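Subject: Re: [grasp-sim] Wrist camera and texture randomization, does it help or hurt?
From: Tanner Boychuk
To: grasp-sim list

Karine, all,

Sorry, meant to get to this Wednesday and then the cluster queue ate my day. Quick answers, writeup later.

Karine Fraser wrote:
> We tried your Heltholm texture set with our own policy and
> the wrist view got worse, not better. Success on soft objects
> dropped compared to plain gray walls. Are you randomizing
> everything per episode, or per step? And do you do anything
> about pictures on the walls? Ours keeps reaching for them.
>
> Also what is the lighting setup. The config in the Gill repo
> only has one lamp in it and I don't believe that's all of it.
>
> Karine

Per episode. Never per step. We tried per step back in December and the policy just learned to ignore the wrist camera completely — you can check by blanking it at test time, nothing changes. If yours doesn't care when you blank it, same problem.

Wall pictures: yes, seen it. Ours did the same until we put the pictures in for the approach phase too. Before that they only showed up in the overview camera and the wrist encoder had basicaly never met one. Strong edges, rectangle, good contrast, so off it goes. Now we have 4 texture groups (tile, wood grain, paint, fabric) and pictures get sampled separately from all of them.

Numbers, 358 test episodes, same seeds:
plain walls in training, random walls at test — bad, it stalls at pre-grasp
all 4 groups, no pictures — much better but the picture thing you describe
all 4 groups plus pictures — best of the lot, and 3 of the remaining failures I looked at were just the IK giving up near the joint limit

Haven't split out soft vs rigid yet. Will do. My guess is stripes are the hard case, because the depth branch gets little out of a flat cushion and the color branch sees edges everywhere. Grarkberg people said something similar about towels but I can't find the thread.

Lighting: you're right, config is stale. There's a second file, lights_extra, didn't get pushed. Will push tonight. Turn the shafts down if you're on plain walls, they dominate.

One wrist view so you can compare against yours, pictures and fabric both on: 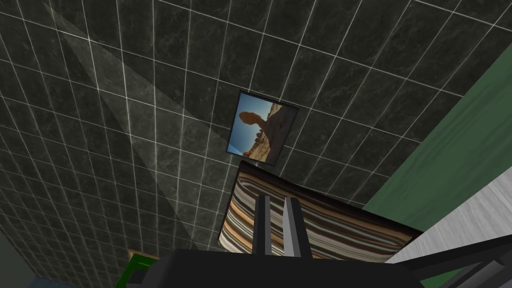 Wrist cam, tile walls + framed desert print, striped cushion by the fingers. Pale band on the tiles to the left of the print.

If your renders look a lot cleaner than this then your sampler is probably falling back to defaults. Happened to us for 2 weeks. grep the log for "fallback", it only prints once at startup so easy to miss.

Could you send me your crop size and whether you augment rotation on the wrist image? We don't, the arm pose gives plenty of tilt already, and stacking more on top hurt. Cutmont branch has the flag if you want to try it, off by defualt.

More when the soft/rigid split is done.

Tanner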